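June, bench notes, dye room

Second attempt at the madder bath for the Gondal order. Same recipe as the first - wool mordanted overnight in alum, then into the pot at low heat. Used 900 grams of dry fiber this time. The last skein came out closer to brick than the red on the Gistard card, and I think the bath got too hot in the first hour. Kept the lid off and stirred every few minutes. 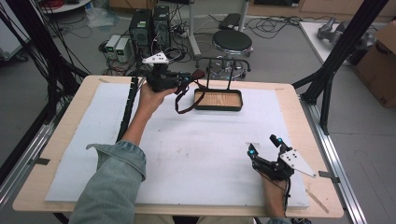 Rozália Štěpánek read the above and wrote back that heat is only half of it, and that the tap water at Brultusby is much harder than ours, so their card will never match unless we add chalk. She would put in 4 grams per liter and leave everything else alone.

Fair point. I had been using rainwater from the barrel for both batches. Split the remaining yarn into 2 lots, one with chalk and one without, both from the same mordant pot. The chalk lot looked deeper by lunch, but it was still wet and I don't trust wet color.

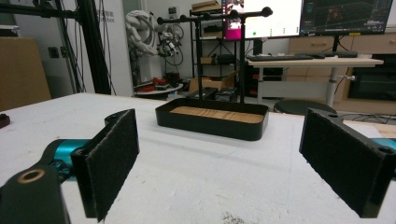

Supplies and loose ends

Alum is low, order more from Stikomby. Their invoice 2565 still shows the wrong shipping address.

Keep the spent madder for a second, weaker bath. It gave a decent peach on cotton last time.

Rinse both lots in the morning and dry them out of the sun. Fade test strips go in the south window after that, half covered with card.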